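README Changelog Files Issues Contact

# Wanitz Agency Account Moves

Wanitz is a table of advertising and public relations account moves, put together from trade press notices, agency press releases and client statements. Each row is one client leaving, joining or staying with one agency after a review. The current release has 2,416 rows and covers 57 agency groups.

## Files

- `moves.csv` — one row per account move
- `agencies.csv` — agency names, parent groups, former names
- `sources.csv` — where each row came from
- `notes.txt` — corrections since the last release

## Main columns in moves.csv

`client` is the advertiser as named in the notice. `scope` is one of 4 values: creative, media, PR, or mixed. `outcome` is won, lost, retained or resigned. `month` is the month of the announcement. The work itself often changes hands later, and we do not try to track that.

`billings` is filled in only where a notice gave a figure. Most rows leave it blank. Please don't read a blank as zero.

## Names and mergers

Agencies change names a lot. Endar appears under three spellings in the older notices, and all of them map to a single ID. Mushi was folded into Naltumer partway through the period, so rows before the merger keep the Mushi ID and point to Naltumer in `parent`. If you total wins by group, join on `parent` first.

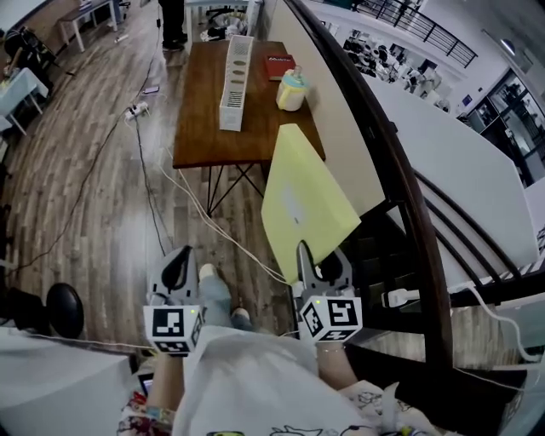
Pitches that were called off before a decision are left out. So are project jobs with no agency of record, unless the client described the appointment as ongoing.

## Known problems

Losses are undercounted. Agencies announce wins and usually stay quiet about the rest, so many `lost` rows were filled in from the winner's notice. Small regional shops are thin too.

We rechecked 100 rows by hand against their sources before the June release. The fixes are in `notes.txt` — mostly wrong scope, with a couple of duplicate rows where a client and its holding company had both been entered.

## Updates

New rows are added every quarter. To report an error, open an issue with the row ID and a link to the notice.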